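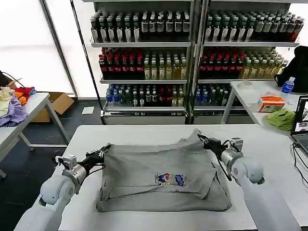
Both grippers on the shirt, second fold, head camera view.

Bimanual folding: arms fight each other when both grippers hold the same garment

Posted by Zuzana Zeman, 2nd March
Tags: two-arm control, cloth, action chunking, Storkonik

I have a two-arm setup folding T-shirts on a table, with a head camera and one on each wrist. The policy is a fairly ordinary imitation learner that predicts chunks of 16 actions as joint targets for both arms. It runs through the Storkonik control stack, version 5, with the stock position controller underneath. There are 33 joint and gripper settings in the config file and I have now been rude to all of them.

The first fold is fine. One arm does most of the work and the other holds things down. The trouble starts when both grippers have hold of the top edge, as in the picture, and need to lift and carry it together. For a moment it looks lovely. Then one arm gets slightly ahead, the cloth goes tight, the other arm gets dragged off its target and pulls back, and the two of them settle into a slow tug of war with a shirt in the middle. Usually a corner pops out of a gripper. Sometimes both hold on and the whole bundle slides across the table, which is at least decisive.

Things I have tried:

Lowering the position gains on both arms. The fight is gentler and lasts longer.

Collecting more demonstrations. We went from a few hundred to 2,000. First folds improved. The tug of war did not noticeably care.

Executing only the first half of each chunk before predicting again. This made it worse, with a visible twitch every time a new chunk arrives.

Swapping the shirt. A thicker one is better, a thin one is hopeless. The grey one with the cartoon on the chest is somewhere between, and has become the standard test because it was on top of the pile.

The logged commands for left and right look sensible if I plot them separately. Is this a training problem, a controller problem or a me problem? I would prefer not to add force sensors if I can help it, as the budget line for those went on bottled drinks or something equally vital.

Ibarra

You need force control. Position control and cloth don't mix. There are plenty of papers.

Svatopluk Michalík

I'd leave the force sensors in the catalogue for now. We had nearly the same symptom at Konham on towels, and most of it went away without touching the hardware. You've got at least two problems stacked up here.

First, stop plotting the arms separately. Work out the commanded distance between the two gripper tips at every step (forward kinematics on the targets, left minus right, take the length) and plot that against the measured distance. While both grippers are closed on the same edge, that line ought to be nearly flat or drifting in smoothly. Ours looked like a seismograph. Each arm was within a few millimetres of something reasonable, but the errors didn't agree with each other, and a cotton hem has very little give once it is straight.

If the commanded distance is steady and only the measured one wobbles, look at timing. Check whether both arms get their targets on the same tick. In the Storkonik default launch file each arm has its own driver loop, and the two loops start whenever they feel like starting. There's an option to put both on one shared clock. It is off by default, presumably to build character. Turn it on, then log the time each driver receives its target and compare. Ours were out of step by nearly a full control period, which is plenty when you're lifting quickly.

If the commanded distance itself is noisy, it's the policy, and I'd do these in order.

1. Blend the chunks. The twitch you get when replanning halfway is the new chunk disagreeing with the tail of the old one. Keep the overlapping predictions and average them with weights that fade over the overlap. Do both arms with the same weights. I once did it per arm with different settings and invented a brand new kind of argument.

2. Change what you predict. Joint targets make "keep the hands this far apart" a hard thing to learn. We switched to the midpoint between the grippers plus the offset from one to the other, and solved for joints afterwards. When both grippers are closed you can then low-pass the offset quite heavily and leave the midpoint alone, so the motion stays quick and the cloth stays slack.

3. Look at your demonstrations for the carry phase only. People teleoperating two arms tend to pull the cloth taut because it looks tidy. The policy copies that faithfully and leaves you no margin. Twenty minutes of someone deliberately leaving a bit of sag did more for us than a week of ordinary collecting.

Your thick shirt behaving better fits all this, as it stretches more before it starts steering the arms.

On gains: lower them on the following arm only, if you must. Lower on both and you get two polite arms neither of which will go through the door first.

Zuzana Zeman

Plotted the tip distance. It is noisy and it is also late, so I have both of your problems. Shared clock is now on and the slow oscillation has mostly gone, though the corner still slips now and then on the thin shirt. Chunk blending next. I'm going to put off the midpoint business until I have had a proper look at the demos, having just watched one of my own and seen myself stretching the hem like a drum skin.

Ibarra, thank you, I did find a paper.

Irkanero

Same thing here with pillowcases. One thing to add to the above: check your gripper closed flag before you filter the offset on it. Mine came from the commanded width, so the filter cut in before the fingers had closed and the approach went all sluggish. I use measured width plus a short delay now. Also if the wrist cables are stiff they can add a bit of drag near the ends of travel – not much, but it shows up as a constant lean in the error plot and you will waste an afternoon retuning for it.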